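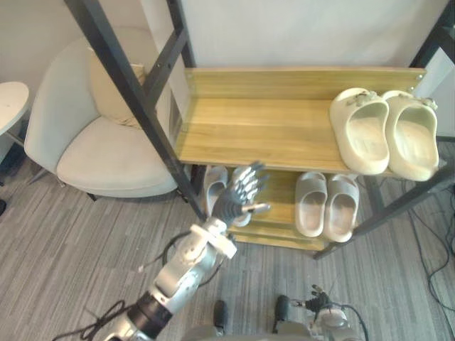

Slide 2: The shoe job

Right, leave this one up while I talk (and don't rush it, Anum, you always rush it!).

So our club robot is called Rey, and the task we gave ourselves in September was tidying shoes on a rack. Two shelves, a few pairs of slides, how hard can it be? I thought we'd be done by half term. Ha.

Point at the bottom shelf. The pale pair at the left end is my favourite problem, as the hand goes in right in front of them and then Rey's head can hardly see one of the shoes. Saeed spent most of a Monday evening on that. Ask the room: what would you do? Give them a minute, someone usually says "move the head" and then we can get into why that muddles everything else.

Then the top shelf. The cream ones with the little charms on the strap sit slightly over the front edge of the board, and I love that, because real people put shoes back like that.

Numbers, for anyone who likes them: 361 tries logged so far, 59 of them where both shoes of a pair ended up together on the right shelf. Say it cheerfully. Our first week it was 2!

Mention Florian's spreadsheet here, and that he'll share it if you ask him nicely.

Slide 3: Who did what

Keep this short. Odette did the wrist code, Saeed did the vision, Anum and I did the driving (so much driving, my arms ached). Régis kept us fed.

Stop for questions, 10 minutes, then swap to Anum for the live go. Check the battery BEFORE she starts.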